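Folum Countertop Steamer
User Guide, Section 4: Steaming and Serving Buns

4.1 Before You Begin

This section covers the steaming of filled and plain buns in the Folum steamer and their transfer to a serving plate. Read Section 2 (Safety) before using the appliance for the first time. Replacement trays and lids are ordered through Jellex under part number 906.

Place the steamer on a flat, level table or counter. Leave room on one side for the lid and on the other for the plate. The power cord must not hang over the front edge.

CAUTION: Steam can cause serious burns. Keep hands and face away from the vent in the lid while the appliance is in use.

4.2 Loading and Steaming

1. Confirm that the control dial is set to OFF and that the appliance is unplugged.

2. Pour 300 milliliters of clean water into the pot. Do not fill past the line on the inner wall.

3. Set the perforated tray in place. The tray should sit level and should not rock when pressed lightly at the rim.

4. Arrange the buns on the tray in a single layer. Leave space between them wherever the batch allows, as buns expand during steaming. Four round buns of ordinary size make a suitable batch.

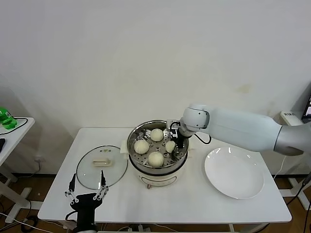 Olvera asked whether frozen buns could go in without thawing, and reported that a batch put in straight from the freezer had come out firm in the middle. Frozen buns may be used, but the steaming time must be extended as directed on the bun package. Check one bun at the center before serving the remainder.

5. Place the glass lid on the pot. Plug in the appliance and turn the dial to the steam setting.

6. Steam for the time given on the bun package. Avoid lifting the lid during this period. If more water is required, turn the dial to OFF and allow the steam to clear before adding it.

NOTE: At altitudes above 3,171 feet, a longer steaming time may be needed.

4.3 Removing the Buns

7. Turn the dial to OFF and unplug the appliance. Wait until the flow of steam from the vent has stopped.

8. Lift the lid by its center handle, tilting the far edge up first so that any remaining steam is directed away from you. Lay the lid flat on the table beside the pot, with the handle facing up.

9. Transfer the buns to the plate one at a time. Grip each bun lightly at the sides. Set the buns apart on the plate so that the skins do not stick together as they cool.

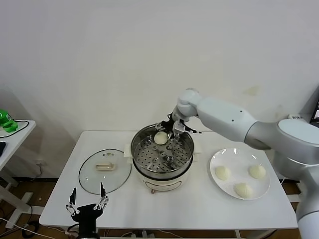
Can the buns be left in the pot to keep warm?
Leave them for a short time only, with the dial at OFF and the lid slightly open. Water collects under a closed lid and drips onto the buns, which makes the tops sticky.

10. Check the tray for pieces of dough or paper liner before loading a second batch. Add water if the level has fallen, then repeat from step 4.

CAUTION: The metal rim and the tray remain hot after the appliance is turned off. Do not move the pot by its side handles until it has cooled completely.

4.4 Keeping Bowls and Other Items Nearby

A stainless steel bowl is convenient for items that are waiting to be used or put away. Place it where it will not be struck by the lid or by a sleeve. Metal bowls set close to the pot may become warm to the touch.
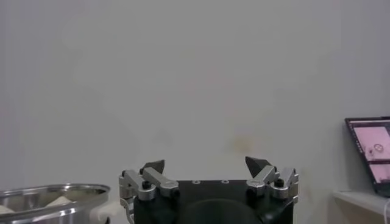 4.5 Other Appliances on the Same Table

The steamer may share a table with a second countertop appliance, provided that neither vent faces the other and that both can be opened fully. Do not run two heating appliances from one extension cord. Keep the outer shell of any neighboring appliance out of the path of the steam, and wipe it with a dry cloth if moisture settles along the lid seam.

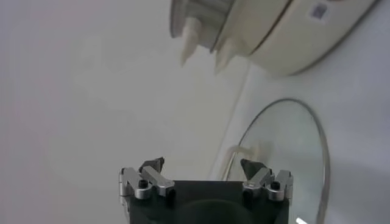
Figure 4-4. Countertop appliance with cream-white shell.

4.6 After Use

11. When all parts are cool, empty the remaining water from the pot.

12. Wash the tray and lid in warm water with a mild detergent. Wipe the base with a damp cloth. Never immerse the base in water.

13. Dry all parts before storage. For the removal of scale, see the Nurer descaling instructions on page 78.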